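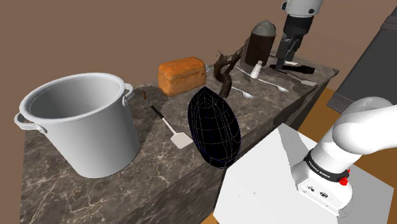

Re: [dyepot] Eucalyptus on the Karitz yarn – patchy again
From: Fiorella De Luca
To: dyepot list
Thursday, 9.40 pm

Hi Clem, hi all,

I've been meaning to answer this all week and then the school fete ate my evenings, so apologies, you've probably thrown the lot into an indigo vat by now. If you haven't, don't! I reckon it's saveable.

Clem Hapeta wrote:
> Gidday everyone. Third go at eucalyptus on the Karitz
> four-ply and it's patchy again. Leaves are off the big
> cinerea down by the creek, same tree as last year, and
> last year I got that gorgeous burnt orange on my own
> handspun. This time it's orange at one end of the skein
> and a sort of weak tea at the other, with pale bands
> wherever the ties were. No mordant. Simmered the leaves
> for an hour, chucked the yarn in, another hour, left it
> overnight.
>
> I did wash it first, before anyone asks. Warm water and
> a squirt of dish liquid, the way my aunty did it.
>
> Is it the yarn? Is it me? Zsófia said at the April day
> that she'd given up on Karitz altogether and I didn't
> get a chance to ask her why. I've got a jumper's worth
> of the stuff and I'm not keen on wasting it.
>
> Also does anybody know if Cenda still do the small bags
> of alum or is it only the big tubs now.
>
> Cheers
> Clem

Right. I went through precisely this with the Karitz the winter before last, and I had a notebook going at the time (don't laugh, Margit), so some of what follows is from the notebook and some of it is me guessing.

First the yarn. It's lovely yarn but it comes with a lot of spinning oil in it, much more than you'd think from the feel. Your handspun wouldn't have had any, you'd have scoured the fleece to within an inch of its life. A squirt of dish liquid in warm water doesn't shift mill oil. I rang the shop and asked, and the woman there said they get the same complaint from hand dyers all the time and that I needed it properly hot. So now I do this: a sink of the hottest tap water I've got, a good slug of wool scour, skeins in, leave them alone for half an hour, lift them out, drain, and do the whole thing over. The second lot of water is where you find out. If it's still cloudy, go again. Mine took three goes. Let the rinse water be the same heat as the wash or you'll felt it, and then you'll have a very nicely coloured bath mat.

Second, your ties. Pale bands where the ties were means the ties were too tight, that's all. Big loose figure eights, loose enough to get your whole thumb through. I use scraps of white cotton now. I used to use whatever was in the bag, and one time it was a red acrylic, which was fine because acrylic doesn't run, and the next time it was a red something else, and it was not fine.

Third, and this is where I'd put my money for the orange at one end, I think your yarn's too crowded. You don't say how big the pot is. A skein wants to swim. If the top half is sitting up out of the liquid, or it's wedged in with leaves pressed against one side, you'll get exactly what you've described. I strain my leaves out before the yarn goes in, through an old pillowcase. I know plenty of people leave them in and get lovely marks from it, but if you're after a plain colour for a jumper, take them out.

And then time. An hour on the leaves is nothing for cinerea! My notebook says three hours at a low simmer, lid on, and the liquid goes from yellow to a brick colour somewhere in the third hour. If you pull the plug at one hour you've got the yellow and hardly any of the red. Then yarn in, bring it up slowly, and hold it for another couple of hours. The orange keeps deepening the longer you cook it, which is the opposite of just about everything else we do, so I understand why people stop early. Sándor Gulyás leaves his going from breakfast until the footy starts. His are redder than mine, it pains me to say.

Your creek tree might be having an off year too. I've had very different results off the same tree depending on whether I took young round leaves or the older ones, and on how dry it had been. I dry mine on the line in a pair of old stockings for a fortnight and use them at the same weight as the yarn, or a bit over. For the last batch I had 333 grams of dry leaf, which was all that would fit in the stocking, and it did three skeins a good strong rust with enough left in the bath for a fourth one in apricot.

So what to do with the patchy ones. I'd scour them again as above, even though it feels daft to scour something you've already dyed (the colour won't budge, it's on there for good). Retie them loosely. Make a fresh bath, long and slow. Soak the yarn thoroughly before it goes in, overnight if you can stand it. You won't get it dead even, but the weak tea end will catch up a fair way, because the strong end can only take so much more. If there's still a difference, alternate skeins every two rows when you knit and it'll look like you meant it.

On Zsófia and the Karitz – I was standing next to her when she said that and I think she meant the sock yarn, the one with nylon in it. Zsófia, are you reading? Zsófia Pálfi, paging Zsófia Pálfi. The nylon takes the dye differently from the wool and you get a heathery sort of thing which I don't mind on a sock but she hates. The plain four-ply is all wool and should behave once the oil's out. But she can speak for herself and will no doubt tell me I've got it wrong.

Alum: yes, Cenda still do the small bags, they've just hidden them. They're under "craft sundries" now. You don't need it for the eucalyptus but I assume you're after it for something else? If it's for the onion skins, go lighter than you think. I overdid it on a hat's worth last spring and the wool came out sticky. Postage is the killer. They send everything with Postik, who lost my last parcel for nine days and then delivered it to the bloke with the boat. If you and I and Margit put in one order between us it'd be 32 dollars all up with delivery, and I can bring yours to the next meet-up. Let me know by the weekend if you want in.

Since I'm writing anyway, a few odds and ends.

The Danladi fleeces are in. I've seen two of the grey ones and they're beautiful, long staple, hardly any burrs, and one has a sort of silvery tip that I'm trying very hard not to buy. They've asked that we ring ahead instead of just turning up, there's a new dog.

Margit Pálfi is after a spare set of hand cards, medium cloth, to borrow for her niece. She'll swap for marmalade. I've had the marmalade, it's a good deal.

Whoever left the blue apron and a glass jam thermometer at my place after the last dye day, they're in a bag by the back door. The thermometer reads almost two degrees high, I checked it against mine, so if you've been wondering why your madder goes brown, there you go. Keep it well under the simmer and trust the lower number.

And I've still got walnut hulls in the freezer, far too many, in old ice cream tubs. Please come and take some. My husband opened one last week thinking it was bolognese.

Clem, send us a photo when you've had another crack at it? In daylight if you can, not under the kitchen light, everything's orange under the kitchen light.

Off to bed,
Fiorella

PS – forgot to say, keep your exhausted bath. A rusty nail in the last of it gives you a charcoal that's very nice with the orange. I did the cuffs of a cardigan that way. Wear gloves.

--
dyepot list: reply goes to everyone, so check before you send
To leave, write to the list with "unsubscribe" as the subject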